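Home and Kitchen Board > Tables, Counters, Storage
Thread: Gray tabletop, light marks that won't come off. Refinish or leave?

vuvmont_tenant
I have a gray tabletop in the kitchen, rounded corners, bought secondhand in July with the apartment half unpacked. It has faint streaks running across it on the diagonal, some lighter than the surface and some darker. They don't catch a fingernail. Dish soap did nothing. A damp microfiber cloth makes them vanish until it dries and then they come back.

Two questions. Is it worth trying anything stronger, and does anyone just cover this kind of thing up with a basket and a tray and get on with their life? The table is against a white wall and gets a lot of light in the morning, so the marks show more than they would somewhere else.

Replies (12)

pantryshelf
What is the top made of? Laminate, painted wood, some kind of stone composite? The answer changes with that.

vuvmont_tenant
I don't know. The seller didn't either. There is a sticker underneath that says Sascombe and a number, 2,496, which might be the model or might be the price in some currency. It sounds dull when you knock on it.

pantryshelf
Sascombe did laminate and lacquered tops as far as I know. If it's lacquer, stay away from anything abrasive, including the white sponges. Those are fine sandpaper and you'll get a dull patch that looks worse than the streaks.

Gergely Hegyi
I refinish tables for a living, mostly dining sets. Marks that disappear when damp and return when dry are usually in the top of the finish, either residue from an old polish or very fine scuffs from things being dragged. Try this order:

Warm water with a little white vinegar, wipe, dry right away with a clean cloth.
If no change, isopropyl alcohol on a hidden spot underneath the overhang. Wait an hour. If the spot looks the same, do a small area on top.
If still no change, it's scuffing, and you can live with it or have it resprayed.

A respray on a table that size would be 600 at my shop. I would not spend that on a secondhand table unless you plan to keep it a long time.

lowcountertop
600 for a tabletop is steep. My brother-in-law did ours with a kit from Bakos and it looks fine.

Gergely Hegyi
It looks fine this year. The kits go on thick and chip at the corners, and rounded corners are where they go first. I have stripped plenty of them. But if you're happy with it, good.

lowcountertop
It's been three years. No chips.

Andor Erdős
I'd skip all of this and go with the basket and tray. We have the same problem on a gray table and I stopped caring once there was something on it. Woven basket set at an angle, flat dark tray next to it on the right. The basket holds whatever we're eating that week and the tray takes keys, mail, the pepper mill. The eye goes to the warm color and you stop looking at the surface.

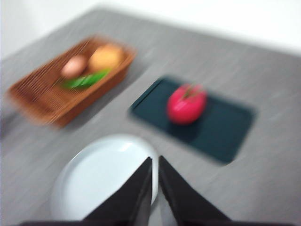
Last edited by Andor Erdős on September 24, 2023. Reason: added picture

The tray is a very dark teal, close to black until the light is on it, with a thin raised border. I like it against the gray more than I would have liked black. The basket is an orangey brown and would probably look wrong on a brown table. You can still find the lines on the tabletop if you look for them.

pantryshelf
That works well. The green against the basket helps too. Do you line the basket? I had a wicker one and soft fruit left stains in the weave that I never got out.

Andor Erdős
No liner most of the time. In summer I put a folded dish towel in the bottom, because peaches leak. Once a month or so it gets shaken out over the sink and brushed with a dry vegetable brush. I would not soak it. The first one I had went in a tub of water and dried crooked, and after that it rocked whenever you took something out.

crumbtray
I'm going to disagree with the basket plan. Things that live on a table get slid around, and wicker is rough on the bottom. If the streaks are scuffs, as Gergely says they could be, then a basket is how you get more of them. I had a round one on a painted sideboard and there was a ring under it by the end of the year.

Andor Erdős
Felt pads. The stick-on kind for chair legs, four of them, one near each corner of the base. They don't stick well to wicker so I sewed mine on with heavy thread. It took 15 minutes.

crumbtray
Fair enough, but grit gets into felt. I'd pick the basket up and not slide it. Same with the tray.

Gergely Hegyi
Agree with crumbtray on lifting. Felt holds sand and then you're polishing with it. Change the pads when they look gray. Also, if part of a finish is covered for months and the rest gets morning sun, you can end up with a darker rectangle where the tray was. Move things now and then.

sunnyside_ukow
Does that happen on gray? I thought it was only real wood.

Gergely Hegyi
It happens on some lacquers. Gray can go slightly yellow. It's slow, and you may never notice it next to a white wall unless you move the tray and look straight down.

lowcountertop
Another vote for a tablecloth. Cheap, washable, covers everything.

pantryshelf
A tablecloth on a small kitchen table is one more thing to wash. I gave up on ours. It was always bunched up at one end and there were crumbs in the folds.

lowcountertop
Oilcloth then. You wipe it.

sunnyside_ukow
Oilcloth smells for the first month. Air it outside before you put it on. I paid nearly 2,000 for a table once and kept it under oilcloth for so long that I forgot what color it was, so there is that to think about as well.

vuvmont_tenant
Thanks, everyone. I did the vinegar and water last night and some of it came off – mostly the lighter marks near the edge, so those were probably polish. The darker ones are still there. I tested alcohol underneath and the finish didn't change, but I haven't tried it on top yet.

I'm leaning toward the basket and a tray, with a liner for anything soft. Andor, is your tray metal or plastic? I've seen both and the metal ones seem loud when you drop keys in them.

crumbtray
Whichever you get, check that the underside is smooth. Some of them have a molded seam that scratches.

vuvmont_tenant
Good point, I'll run a hand over it in the store. Will report back after I try the alcohol on top.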